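MEDIA RELEASE

July

Stistach workshop members to open home-built robot arm project to the public

Members of the Stistach shared workshop in Clerkivach will open their robot arm project to visitors and new builders this month. The arm, called Trorus, has been built on members' own time and is now being taught to operate an ordinary industrial push-button box.

Trorus is a bench-mounted arm with a two-finger gripper and a small camera at the wrist. Most of the structure was printed or cut at the workshop. The motors and their drivers were bought new, and the wiring, mounting plate and control software were done by members over 54 build nights. Parts have cost $900 to date, paid for out of a tin on the tool bench and one sausage sizzle.

"We wanted something that would do a plain job on a plain bench," said Reto Schwaiger, who leads the build. "Pressing a button is a good one. Everyone knows what a pressed button looks like, so when the arm misses, we don't have to argue about it."

The button box was put together at the workshop as well. It has a row of five controls on a light grey lid, with a large red mushroom-head emergency stop at one end. The other colours are red, amber, green and a darker red. The box is a practice target and has no part in stopping the arm. Trorus has its own stop circuit, wired separately and tested at the start of each build night before the motors are powered.

Members chose to build a box with real switchgear after early trials with printed dummy buttons. The dummies gave way too easily, and the arm learned to push with very little force. When the first proper switch was swapped in, the gripper slid off the cap and the shoulder joint lost its position. The gripper fingers have since been remade with a wider face, and the wrist now has a stiffer bracket.

The box can be placed anywhere within reach on a gridded cover spread over the bench. The grid lines help members put it back in the same spot between runs, or move it one square over when they want a harder test. The cover does wrinkle, and the group has decided to leave it that way. A workshop bench is seldom flat or tidy and the arm will need to cope.

Cables have been the other main job. The box trails a long lead, and the wrist camera sees a good deal of it whenever the arm comes in low. Early versions of the software treated the cable as the edge of the box and stopped short. Members have recorded 369 runs with the lead lying in different positions, and the records are kept on the workshop computer for anyone on the project to use.

"It's slow going," Schwaiger said. "You shift the cable, run it, write down what happened, shift the cable again. We had one evening where it went for the wrong red button every time and we all went home cranky. There's a flat button and a stop on there that are a colour you'd call red, plus the tall one on the end, so fair enough."

The recognition software has been changed to use the order of the buttons along the lid as well as their colour. Work is continuing on the tall red button, which stands above its neighbours and needs the gripper to come in from a greater height.

Twisting to release the emergency stop is the next planned task. It calls for both fingers to close on the cap and the wrist to turn, and the present wrist motor may not be strong enough. A replacement has been priced and members will vote on it after the open session.

The open session will be held in the electronics room at Stistach, at the rear of the Chaiyaporn building, starting at 10 am. There will be 3 demonstrations during the morning, with time between them for questions and for a closer look at the arm while it is powered down. Visitors who have a half-finished project of their own are welcome to bring it along. Bench space is first come, first served.

No experience with robots is needed to join the build. The group is short of people who can solder neatly, and would also like to hear from anyone with a sewing machine who could make up a heavier bench cover. Children are welcome with an adult. Closed shoes must be worn in the workshop, and long hair should be tied back near the machines.

Drawings for the arm, the gripper fingers and the button box enclosure will be available on the day as printed sets for the cost of the paper. Members who want to build a second arm at home can use the workshop's printers and drill press on ordinary build nights – filament is charged by weight. Schwaiger said two members had already started on home versions, one of them at a reduced size to fit on a laundry shelf.
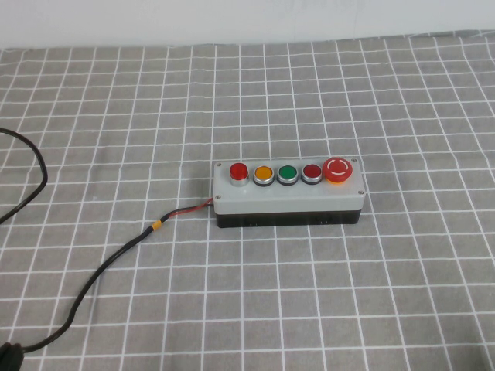
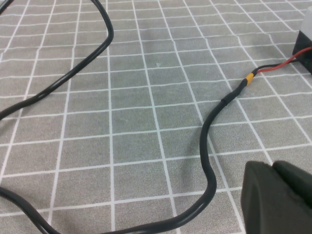
First picture: the five-button box on the gridded bench cover. Second picture: the cable, its yellow band and the red and black wires, with a gripper finger at lower right.

About Stistach

Stistach is a member-run shared workshop in Clerkivach with areas for woodwork, metalwork, electronics and bike repair. Membership is open to adults living in the district, and day passes are available. Tool inductions are held monthly and are required before using the lathe, the table saw or the drill press.

Media contact

Reto Schwaiger, Trorus project, Stistach workshop, Clerkivach. Media wishing to film the demonstrations are asked to get in touch beforehand so that a clear spot can be kept beside the bench.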